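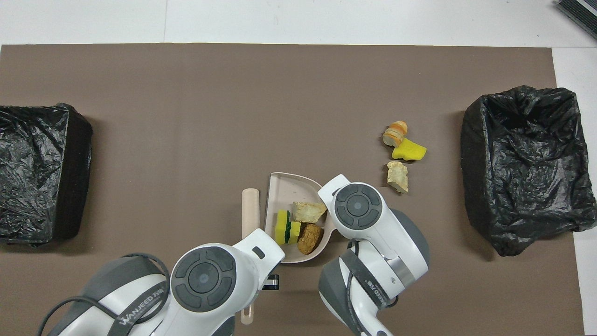
Two-arm cell on a scrap sorting task, right arm keeps shoving the dustpan

Posted by heludness_bench in Setup and Maintenance

I look after one two-armed cell at a small shop and I'm getting tired of being told it's a software problem. The job is clearing food scraps off a brown mat. There's a dustpan in the middle, a bin with a black plastic bag at each side, and the arms are supposed to pick the bits up and put them in the correct bin. The scraps are bread, some yellow wedges, crumbly stuff, and a scouring sponge that goes in with them to see if it gets treated as food.

My trouble is the right arm. It's meant to hold the side of the pan steady while the left one works. It starts out fine, then within 15 minutes or so of running it's leaning on the pan hard enough to walk it across the mat. I've zeroed it 2 times this week. Good for a while, then back to leaning.

The integrator, Drolstead, says recalibrate. I did. Then they said buy the force sensing add-on, and I notice that was the answer last time too. The cables are strapped to the outside of the arms and I've got slack looped at the shoulder. I don't have a torque gauge, and I'm not paying for a service visit so a person can press the same zero button I press.

Is there something mechanical I should be checking first? I would like an answer that doesn't end in a purchase.

lallus_fieldtech

Before you spend anything, take the gripper off and put it back on. I mean it. On light arms the bolts behind the gripper get checked at install and then never again, and a small amount of play at the wrist turns into a lot at the fingertip. Power down, lock it out, grab the gripper and try to rock it. If you feel a click, you've found at least part of it.

Then do this, in this order:

Wipe the mounting face. Food work gets crumbs and grease into places you wouldn't believe, and a crumb under the flange will tilt the whole gripper.

Put the bolts back finger tight, then snug them crosswise. Use whatever torque is in your manual. Don't use a number from a forum, including this one.

Undo the cable straps on the forearm and let the cable lie how it wants to. Run the job slowly by hand and watch it at full reach. If it goes tight anywhere, it's pulling on the wrist. A coiled cable acts like a spring, and your arm may be fighting it the whole time. Strap it again with the arm at full reach, with the straps loose enough to slide a finger under.

Zero it again after all that, and zero it warm. You say it drifts after it has been running, and you're probably zeroing first thing in the morning with cold joints. Let it move around with nothing in the gripper for a while and then set it.

Also, what is the mat sitting on? If it's straight on a smooth floor, how do you know the arm is moving and the mat isn't? Put tape at the corners and check at lunch. I spent most of a January chasing a "drifting" arm on a mat that was creeping.

I'm not convinced by the add-on either. It would tell you the arm is pushing. You know that.

jacobs_cell7

Did you try updating the firmware? Ours was doing something weird and we updated it and it was ok. Different brand of arm though. Ours only has one arm.

mat_and_tape

Agree with most of what lallus_fieldtech wrote, except that I wouldn't loosen every strap at once. Do one, run it, then do the next. Otherwise you'll fix it and have no idea which one it was, and the next time you change a cable you'll be back here.

I'd also question the job itself. Why is a robot arm holding down a dustpan? A strip of grippy shelf liner under the pan costs next to nothing and doesn't need calibrating. If the pan stays put with the right arm parked, you can leave the arm for picking and look into the leaning when you have time. If you have to keep the hold, back the taught position off by 2 mm and see if the pan still stays where it should. People teach these things by pressing until it looks firm, and then any drift at all goes straight into the pan.

And check the bins while you're down there. A bag with nothing in it weighs nothing, and the bin will shift if an arm brushes it. Tape those too.

heludness_bench

There was a click. Small, but it's there. Bolts are out and the face was filthy. Mat is taped as of this afternoon. I'll leave the straps alone until I see what that does. I still don't believe the warm zero thing but I'll try it last.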